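Insulated totes vs. hard coolers for short runs – measured numbers?

Forum: Food Transport and Storage
Thread started 16 January 2021

panasiuk_r
I handle meal drop-offs for a small lunch club in Utcombe. The longest leg is 59 minutes door to door. I have been using a hard-sided cooler with a hot water bottle in the bottom, and it works, but it weighs more than the food. I want to move to soft insulated totes with a reflective lining. Before I buy a stack of them, does anyone have logged temperatures for hot food in a soft tote? The seller's page for the Zarnetura tote says "keeps hot for hours", and I can't plan a route on that.

ohmslaw_kitchen
Depends almost entirely on three things: starting temperature, how full the bag is, and whether the top seals. The foil layer does very little once it is pressed against a container. It reflects radiant heat across an air gap, and with no gap you are relying on the foam. Most soft totes have thin foam.

Preheat the bag. A sealed jar of hot water for ten minutes before loading is enough.

vondasden
I logged a soft tote against a hard cooler last July. Same dish (rice and stewed beans), same lidded steel pan, probe in the center of the food. Loaded at 178 F both times. The tote crossed 140 F at 2 hours. The hard cooler was still above 140 F when I stopped recording. Ambient was warm, so expect the tote to do worse in winter.

For a 59 minute leg the tote would have been fine with that load. A half-full tote is a different case and I did not test it.

panasiuk_r
Useful, thank you. Was the zipper fully closed the whole time?

vondasden
Yes. I opened it once at the start to seat the probe wire and then left it alone. The wire went out at the corner of the zipper, so there was a small leak.

greta_spoons
I would push back on using one pan as the test. Real loads are mixed. Soup holds heat, fries don't, and a cold drink in the same bag works against both. I have watched people pack a slush next to a hot entree and then blame the bag. Use two bags or use a divider.

ohmslaw_kitchen
A divider in a soft tote is close to useless for heat. It keeps things upright, which is worth something. Two bags is the correct answer.

greta_spoons
I said two bags first. The divider was for people who only have one.

Ihor Nechyporuk
Adding something on shape, as it comes up less than foam thickness. Open-top totes with a fold-over flap are easy to load from above but lose warm air each time the flap goes back. The tall ones also tend to fold inward when empty, and the opening narrows. If you load in a hurry, check that the mouth stands open by itself. Two shots of the style I mean: 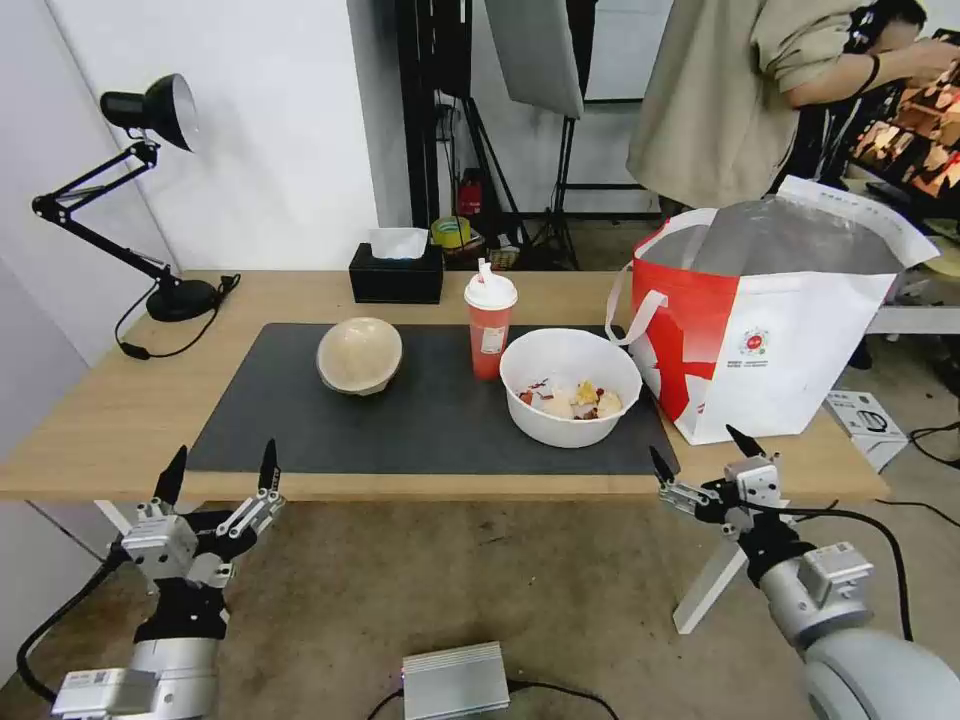
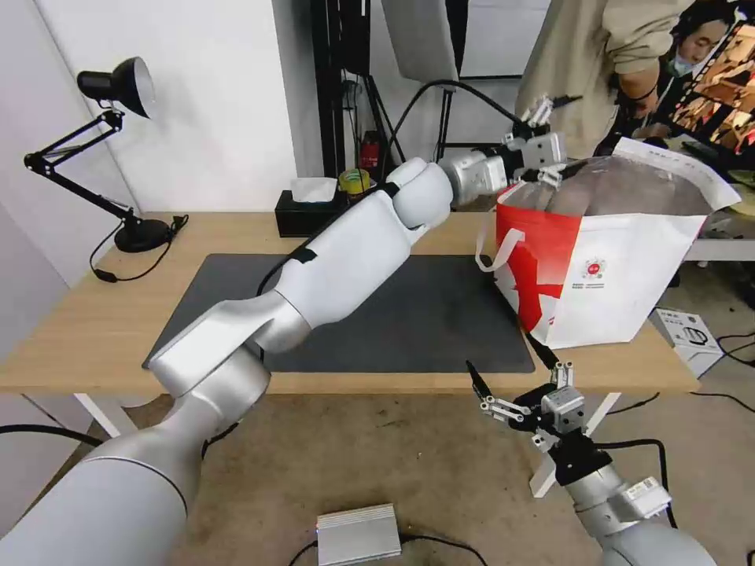

White and red insulated tote with looped handles, same type in both photos. The reflective lining shows in the first.

I prefer a stiffer base than most of these come with. A piece of corrugated plastic cut to size and placed under the lining solves it if the lining is not glued down.

panasiuk_r
Does the base insert change the insulation at all?

Ihor Nechyporuk
Slightly. The trapped air in the corrugated sheet helps when the bag sits on a cold van floor. I have not measured it. The main gain is that round containers stop tilting.

lowbatt
Contrary opinion: skip the tote. A used hard cooler is cheap, it washes out with a hose, and you can stack them. The lining on every soft bag I have owned split at the corner seams within a year. Once liquid gets behind the foil you can't clean it properly and the bag should be thrown out.

vondasden
Agreed on the seams. Disagree that it rules them out. Carrying a hard cooler up stairs with one hand is a real problem, and that is most of a drop-off route. I line mine with a plain plastic tray so spills never reach the seams. Wipe with a mild sanitizer, leave it open overnight.

lowbatt
A tray takes up room you were paying for.

vondasden
It is a thin tray.

greta_spoons
For the original question: buy 2, run your worst leg with a probe in the smallest portion, and decide after that. The smallest portion fails first. Averages across a bag will mislead you.

panasiuk_r
That is the plan. I will order two, preheat with a jar, and log the smallest container on the long leg and again with the bag half full. If the half-full run drops under 140 F I will keep the hard cooler for that leg and use the totes in town – the stops there are close together.

ohmslaw_kitchen
Post the raw log when you have it, including the outside temperature. A one-minute interval is enough.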